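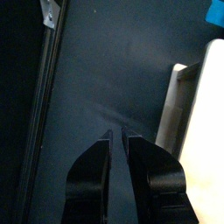

*Fig. 3. Dark blue surface, matte side.*

## Setting up the dough table

1. Wipe the white tabletop. Let it dry.
2. Stand the red foam block upright, beige disc low. Wood post goes behind it.
3. Red cup to the right, blue patch facing out. Spatulas and such in the cup, handles any way.

**Note:** Onora kits ship with a spare cup. Keep it. 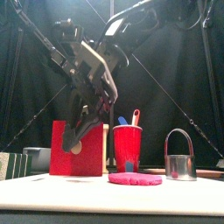
4. Roll the pink dough thick, like a pancake. Lay it flat in front of the cup. Edges dont need to be neat.

**Caution:** dough drys out fast. Back in the tub after, lid tight. Questions, ask Pascual.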